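Plolberg Project: Final Report, Section 4 (Simulation)

Our group took over the Plolberg arm in March with one goal: find out if a grasping policy trained only in simulation is worth the hours it costs. The Rendero team said it was. I had doubts, and I still have some of them.

We used the Lerholm simulator with the wrist view turned on. Training took 58 hours on the lab machine. In the simulator the arm picked up the cup-or-bowl objects in 95 percent of trials, a number that looks great on a poster.
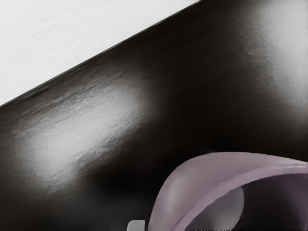

Figure 5. Simulated view with the mauve vessel at lower right and reflections on the black surface.

On the real arm the same policy managed 49 percent. The Coste handbook blames lighting for gaps like this and tells you to randomize it. We did that - twice - and the score stayed where it was. My own guess is that contact at the rim is modeled too kindly, but we ran no test that would separate the two causes, so it should be read as a guess.

Logs for all real runs are in Appendix B. The simulator settings changed partway through the term and the early ones were not saved.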